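Nostside Letter, August

Does the Plistus plan really save you money?

You will have had the leaflet by now. It came through most doors in Ledirow on a Tuesday, and it says that a household which does one big planned shop a week, using the Plistus meal planner, will save 407 pounds a year. I have been asked by three readers whether it's true. My short answer is that I don't know, and I don't think Plistus does either.

Start with the figure. It is very exact for something that depends on how many people you feed, what they like, whether one of them works nights and how far you live from a shop. I wrote to ask where it came from and had a polite reply from Nataša Milošević in their press office. She told me it was based on "a survey of 1,000 users". I asked what the users had been asked. They had been asked how much they thought they had saved. Nobody looked at a till receipt.

People who have signed up for a thing, and are still using it when the survey arrives, tend to think well of it. The ones who gave up after a fortnight don't fill in surveys. I asked how many had dropped out and was told the figure was not one they shared.

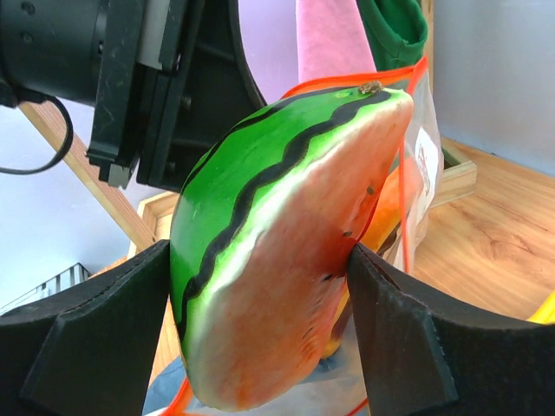 There is also the matter of what the saving is measured against. The leaflet compares the planned weekly shop with "unplanned shopping", and in the small print unplanned shopping means going to a convenience store every day and buying whatever takes your fancy. I know a few people who live like that. Most of us don't. Most of us have a half-plan: we know there will be pasta at some point, there are onions in the rack, and somebody will pick up milk. If you already do that, a good part of the promised saving has gone before you begin.

Radka Ivanov on Mill Lane kept every receipt for ten weeks, five on the planner and five off it, and let me see them. Her planned weeks came out slightly cheaper at the till. They also included more food thrown away, mostly salad and soft fruit bought on a Saturday for a Thursday that went differently. She reckons the two cancel out. One household proves very little, and she would be the first to say so, but it is one more set of receipts than I got from Plistus.

Stavros Kovačević takes the other side. He has four children and says the planner has stopped the arguments at teatime, and he would pay the monthly fee for that alone. Fair enough. I'd only point out that the monthly fee isn't taken off the 407 pounds. It is mentioned on the back, under the recipe for bean stew.
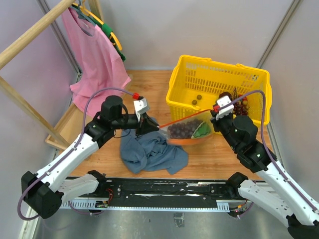
What bothers me most is the idea that little and often is a failing. The leaflet more or less says it is, with a cartoon of a harassed woman running to the corner shop. Yet for anyone without a car, or with a small fridge, or who lives alone, it is often the sensible way to go about things. You can carry it, you can see what you've got, and you don't need to guess on Saturday what you'll fancy on Thursday. A small pile of groceries on a wooden tabletop, with a bit of cloth in the heap, is a perfectly respectable shop. My mother fed five of us out of piles no bigger, bought a day or two at a time, and she could have told you the price of everything in them to the penny.

Then there are the points. Every planned basket earns Plistus points, and the points can be spent with their partners, of which there is currently one near us – Tkachenko, the big store off the ring road. Aba Gbeho pointed out to me that the bus there and back costs more than 100 points are worth. She also noticed that the planner's suggested recipes lean rather heavily on Tkachenko's own ready-made sauces. I checked two weeks of menus and she's right.

None of it makes the planner a swindle. If you like lists and have a big freezer, it may suit you very well, and the first month is free. Put the cancelling date on the calendar before you sign up, though. Keep your receipts for a few weeks either side as well, and include what goes in the bin.

If anyone does try it properly, with receipts, I would like to see the numbers, whichever way they fall. Silvan Nägeli has offered to add them up for us and will take them on paper, in an envelope, through the door of the Nostside office. Please cross out your card details first.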